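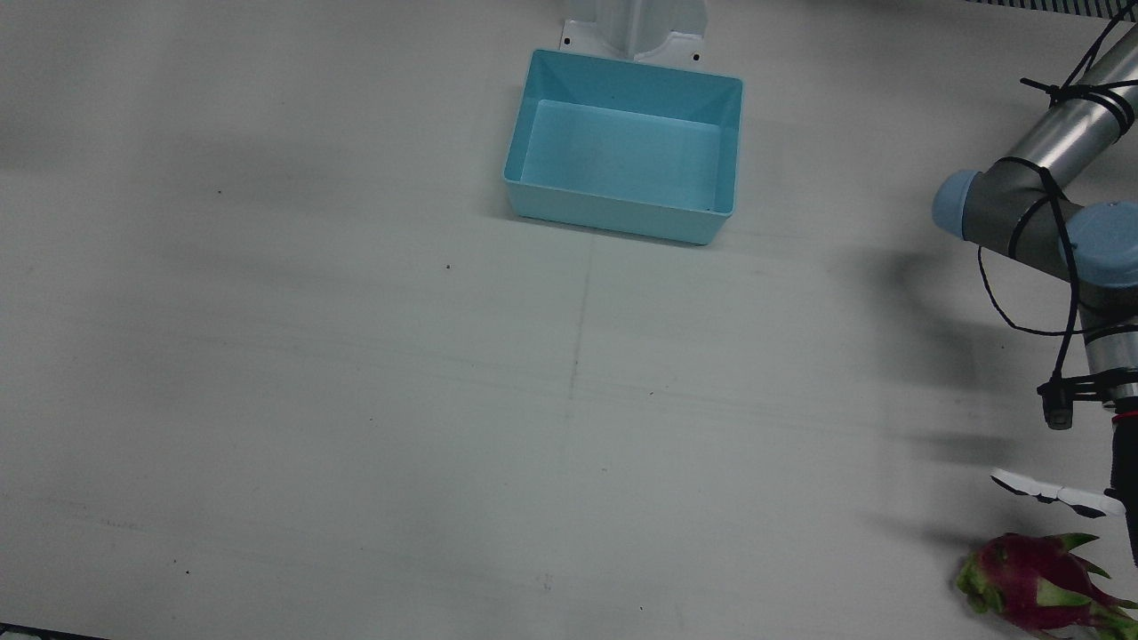 Blue bin, dragon fruit at the corner.

I have spent most of my Mondays this spring on the muster book of the sloop Gautier, which is more fun than it sounds, though not by much. The book lists everyone aboard, what they were owed, and how they left. A "D" means discharged. "DD" means discharged dead. "R" means run, and the Gautier had plenty of those.

In one winter at Plukness she lost 23 men to the R column, all from the same mess deck, and the captain wrote home to complain about the fog.
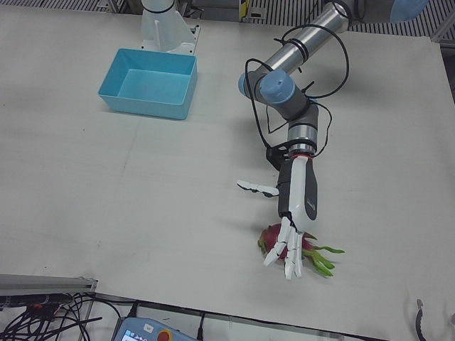 He got no sympathy. The clerk who answered him wanted to know why the ship had drawn 2,121 pounds of cheese for a crew that had largely walked off. I'd like to know too. The reply is missing, and the purser's accounts stop 2 pages later with a large brown stain.

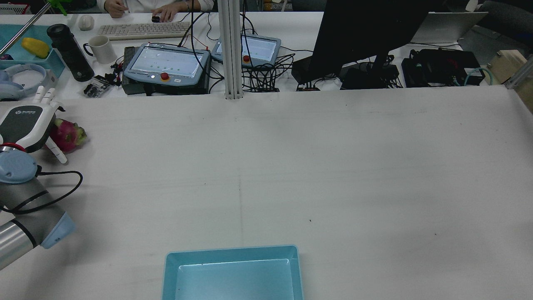

Photo: Gidedwood

My own theory is that the cheese went ashore with the deserters, but my theories have a poor record. Last year I had the Gautier sunk off the wrong coast for 5 weeks before I noticed I was reading the log of the Bromo, a different ship with the same terrible handwriting. 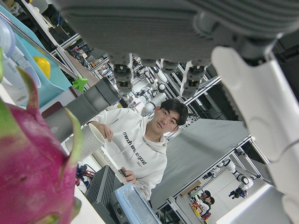 What's next

The surgeon's journal. I've peeked at the first page and he is already in a bad mood with the cook.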